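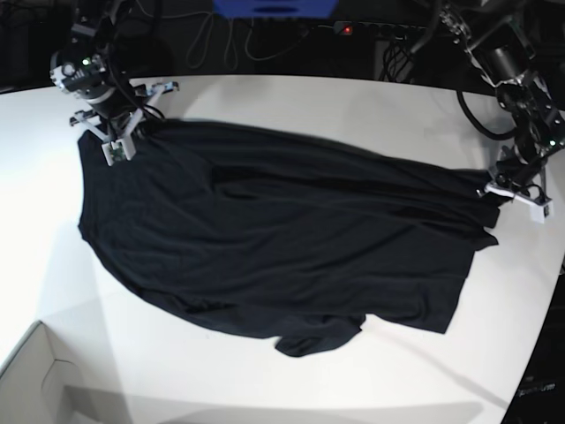 Fig. 1. Black T-shirt between the two grippers, white work table.

Search course notes Search

Handout 4: Two-arm handling of cloth
Notes to accompany the demonstration at Pindbridge, February

These notes cover the demonstration given by the Hososeck group during the site visit. Read them with the chapter on grasping. The part on arm kinematics was dealt with in the previous handout and is not repeated.

1. Purpose of the visit

Most of the lab work so far has used rigid parts. A rigid part has six numbers for its pose, and once it is gripped firmly its pose follows the gripper. Cloth does not behave this way. A shirt has no fixed shape, its outline depends on how it was put down, and the part of it that the gripper moves is small compared with the part that simply follows. The visit was arranged so that you could watch this problem at close range before the planning assignment.

2. Setup

Two arms are mounted on the far side of a white table, one toward each end. Left and right are always given from the robot's side. A person facing the arms across the table sees the robot's right arm on the left. Several lab reports last year mixed these up, so state your convention on the first page.

The grippers have short fingers. They can hold an edge or a pinched fold. They cannot support the middle of a garment, which stays on the table or sags, depending on the height of the two wrists.

Dark cloth on a white table gives strong contrast along the outline. Contrast inside the outline is poor. Creases, hems and overlapping layers in a black shirt are all close to the same gray level, and a camera program that finds the outline easily may still fail to tell one layer from two.

3. Tension

With both ends held, the distance between the grippers sets the tension. If it is too short, the cloth buckles. If it is too long, the fabric stretches or slips out of the fingers. The Hososeck controller, called Serum, limits the pulling force and stops the outward motion when motor current rises past a set level. The default value is 600 on the controller's own scale, which has no physical unit. At 200 the arms stop early and leave slack. At 1,000 thin knit fabric tends to slip.

Shallow wrinkles running from one grip to the other are normal under tension. They mark the direction of the load. Wrinkles across that line usually mean slack or a trapped fold.

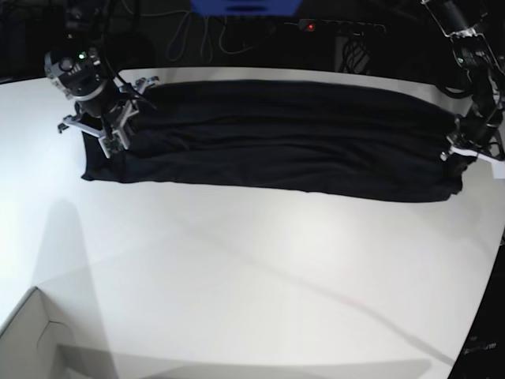 Annapurna Kaimal asked why the controller did not measure the wrinkles directly and adjust the pull until they were gone. Vesna Lazarević replied that pulling harder along one line makes the lengthwise ripples deeper in many fabrics, and that a second pair of grasp points would be needed to spread the cloth sideways. With two arms this means letting go and gripping again, and each new grip is a chance to lose the shape already gained.

4. Grasp points

A pair of grasp points should be judged on three questions. Do both lie on the same layer? Does the line between them match a useful axis of the garment? What is left free once they are held?

The third question is the one most often skipped. A sleeve outside the load path receives no tension. It can twist or bunch up while the body of the shirt is nearly flat, and the force reading will show nothing unusual.

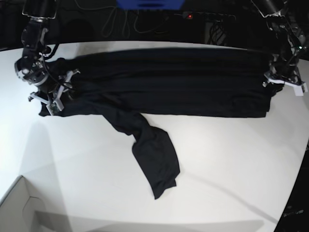
Fig. 3. Body of the garment held taut; free sleeve on the table, with one twist near the top.

A planner that scores only the flatness of the main body would accept the state in Fig. 3. A planner meant to prepare a fold should reject it or add a step for the sleeve. Possible steps include laying the body down and regripping at the cuff, or dragging the whole garment so that friction straightens the sleeve. Danica Vidmar's comparison of the two methods is in the reading pack under Milošević.

Holding two corners on the same edge is a different case. The held edge is defined, and the rest of the cloth can be laid out by moving both arms together. The weak point is the span between the corners, where the edge may sag and a loose flap may project past it.

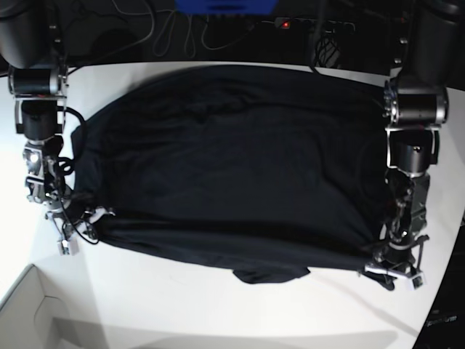
5. Assignment

a) Sketch a T-shirt lying flat and mark two pairs of grasp points. For each pair, shade the region that carries tension.
b) Write a stopping rule for the outward pull. Use motor current and one camera measurement. State what happens if the two disagree.
c) Describe a check that would detect a twisted sleeve from the outline alone. Give one case in which the check fails.
d) Explain why a regrip should begin with the cloth resting on the table.

Submit as a single file. Hand sketches are accepted if the labels can be read. Questions on part (b) go to Eleni Babić, all others to Lejla Georgiou.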